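The Basket Between Two Rooms

Soltham is a town of narrow houses, and in most of them the washing machine is nowhere near the place where clothes get folded. It may be in the cellar, or under the stairs, or in a lean-to off the kitchen. The laundry has to travel, and it travels in a basket.

Magnus Baxter has sold baskets in his hardware shop on Rirwood Street for 10 years. He keeps them stacked by the door, the round ones nested together and the long ones hung on hooks. Most of his customers come in to replace a basket that has cracked at the handle.

"They load it with wet towels and pick it up by one side," Baxter says. "A rim will take that for a while. Then it splits, and they come in and ask for the same one again."

He recommends plastic to nearly everyone. Wicker looks better on a shelf, but it snags knitwear and takes a long time to dry if wet things are left in it. Cloth hampers fold away nicely and are hard to carry full, as the sides give and the load slides to one end. A plastic basket with holes in the walls lets air in, can be rinsed in the bathtub, and keeps its shape when set down on a bed or a couch.

Shape matters more than color. A long basket sits well on one hip, and people who climb stairs like it for that reason, with a hand left over for the banister. A round one has to be held in front with both hands, but there is no wrong way to pick it up and it goes through a doorway without any turning.
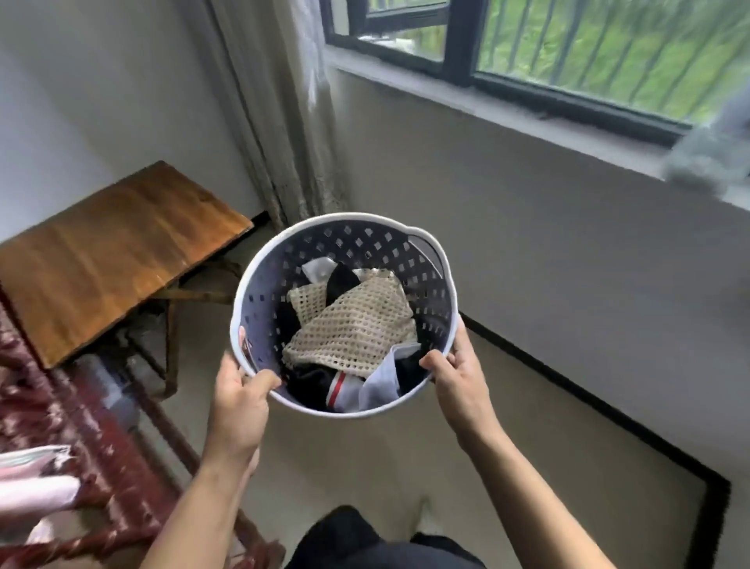

A mixed load is the normal state of things in a family house. Jae-in Jeon, who has two children and a machine in the cellar, gave up sorting at the hamper years ago. Everything comes down together and she sorts on the floor in front of the machine, darks to the left, lights to the right, and anything with red in it off by itself until she has decided.

Stripes are the trouble. A red and white sock belongs with neither pile, and Jeon has turned enough school shirts pink to be careful. New striped things get washed alone in cold water the first couple of times. After that they go in with the darks, and she accepts that the white parts will go a little gray.

She is a firm believer in mesh bags. Tights, bras, and baby socks go in them, and so does anything with a hook. The bag should be no more than two-thirds full, or the middle comes out unrinsed. She closes the zipper all the way and tucks the pull under its flap if it has one. Her bags go back in the basket when they're empty, so that they are there for the next load.

Murdo Laing, a retired tailor who lives a few doors down, is more concerned with what happens afterward. He does not like to see a clean shirt at the bottom of a pile. Collars set the way they dry, he says, and a collar that has been crushed under jeans for an evening needs steam to bring it back. He takes shirts out first, shakes each one hard, and lays them flat over the top of the load for the trip upstairs.

Laing folds at a table. He used to do it on the bed, but his back objected. A folding table is enough, as long as it is the right height and does not wobble. Shirts are first, then trousers, then the towels, and socks are matched last, sitting down, with the radio on.

Jeon folds on the couch, when she folds. Often the basket stays in the living room overnight and people dress out of it in the morning. By the second evening it is half empty and she puts away what is left.

Baxter has a basket at home as well, a blue one from his own stock. It has a cracked handle, and he has mended it with garden wire.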